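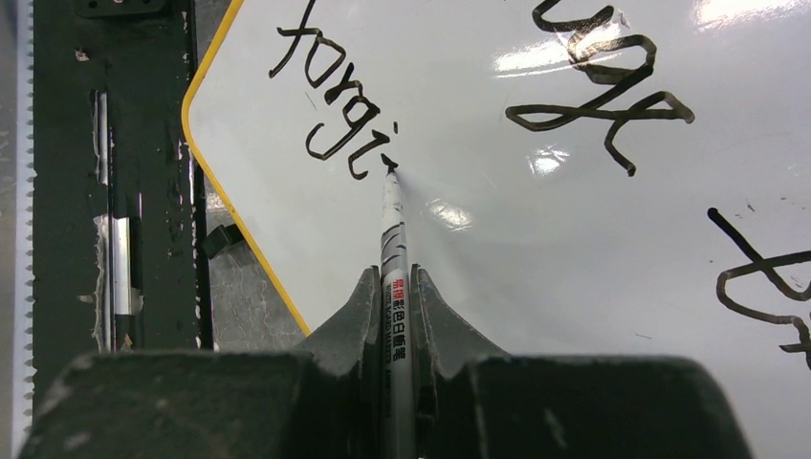
Marker on the whiteboard, word still in progress

Whiteboard in the kitchen, or paper list on the fridge?
Oct 4, 2023

clisik77
Hello all! We are a household of seven (three generations, two of them hungry at any given moment) and I have finally had it with shopping lists on the backs of envelopes. I'm thinking of a whiteboard by the pantry door, where anyone can write down what we've run out of. My sister swears by paper and thinks I'll regret it. What do you all use?

dernel_mom
Whiteboard, all the way! Ours went up in July and I wouldn't go back. I write the week's dinners down one side and the groceries down the other, and before I leave for the store I take a picture of it with my phone. My only advice is to hang it low enough for the kids - mine add "cookies" every single day, but they also tell me when the milk is gone.

Rennie300
I'm going to be the grump here, sorry. We had one for years and somebody's sleeve wiped off half the list every week. I'd get to the store and wonder what "oni" was supposed to be. Paper on a magnet, pencil on a string, and it goes right in my pocket. Same system since 2000 and I've yet to forget the coffee.

dernel_mom
Rennie, that's what the phone picture is for!

Rennie300
And when the phone dies in the cereal aisle?

zuter_lane
You're both right, if you ask me. We keep meals on the board, since those change and get moved around, and the shopping goes on paper. Do wipe the board down every so often with a damp cloth, clisik, or the old writing leaves a gray haze. And store the markers lying flat. Mine lasted much longer once I did.

clisik77
Oh, I like the split idea, and it might even keep the peace with my sister. Rennie, I'm stealing the pencil on a string too. Now I just need to find out where my husband put the level.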